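Search this repository Go Clear

# Dratholm Hand Kit — README and data card

Dratholm is a hand-held gripper kit for recording manipulation demonstrations without a robot on site. Usadby builds the hardware. This repository holds the recording tools, the calibration files and the sample set called Gusero, which ships with every kit so that buyers can test their pipeline before collecting anything of their own.

Maintainer: Fergus Geddes

## What is in the box

- two hand-held grippers, each with a camera and a marker block
- one head-mounted camera with strap
- charging dock and cables
- printed calibration board
- memory cards, already formatted

The robot-side fingers are sold separately. They match the hand-held ones, and you need them if you plan to run a trained policy on an arm.

## The Gusero sample set

Gusero contains 957 episodes. Of these, 440 are door and latch tasks, 300 are shelf tasks, 103 are handovers between two people, and the rest are free play with no label. Each episode is one folder with the wrist video, the head video, the gripper width log and a short text label.

Episodes were recorded in ordinary indoor places with the lighting left as it was. Faces are blurred in all released video. The blur is applied before upload and the originals are not kept.

Known gaps:

- no outdoor episodes
- very few left-handed operators
- drawers are thin compared with doors
- handovers were all recorded in one week in February and look alike
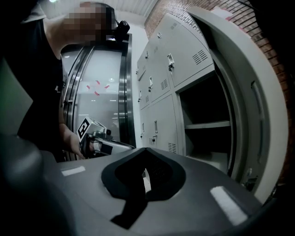 Marker tracking is the part of the kit that new users ask about most. The head camera finds the printed square on top of each gripper and uses it to tie the two video streams together. Tracking is lost when the marker goes out of view, and it comes back by itself when the square is seen again. Lockers are a good test of this. With a bank of gray metal doors, one compartment open and its door swung out toward you, it is easy to put a panel between your head and your hand. Keep the white block facing up and hold the gripper near waist height between tasks, so the head camera has a chance to pick it up. Polished steel and glass doors can also throw reflections into the wrist view. We have not seen these break the tracking, but they do upset the exposure for a few frames, and the cleanup script flags them.

## Install

The tools run on Linux and on recent macOS. Windows works through a virtual machine, but USB transfer is slow and we do not support it.

1. Clone the repository and run `setup.sh`.
2. Plug in the dock and wait for both grippers to show as ready.
3. Run `check_kit` and follow the prompts.
4. Place the calibration board flat on a table and run `calibrate`.

Calibration needs to be repeated if a gripper is dropped or if the fingers are changed. It does not need to be repeated after charging.

## Folder layout

`raw/` — untouched recordings, one folder per episode
`clean/` — trimmed and synced episodes
`labels/` — plain text, same names as the episode folders
`calib/` — one file per gripper, named by serial number

Do not rename folders in `raw/` by hand. The sync script matches on folder name and will skip anything it does not know.

## Collection service

If you would rather have the data collected for you, Abubakari takes orders for custom sets using the same kit. You send a task list, they send back a small trial batch, and the full run starts once you approve it. Delivery is in the folder layout given here. Prices depend on the site and the number of operators, so ask for a quote. Faces are blurred on these orders too.

## Known issues

- The gripper width log can start a few frames late after a cold boot. Open and close the fingers once before the first episode.
- The head strap slips on long hair. A thicker strap is in testing.
- `check_kit` reports a low battery on new units until the first full charge.
- Labels with commas in them break the export to CSV. Use semicolons for now.

## License and support

The tools are free to use and change. Gusero may be used for research and for internal product work, but it may not be resold or passed on outside your group. Report bugs through the issue tracker and include the output of `check_kit`. Hardware faults go to Usadby directly, with the serial number from the bottom of the dock. Issues are read on Monday mornings.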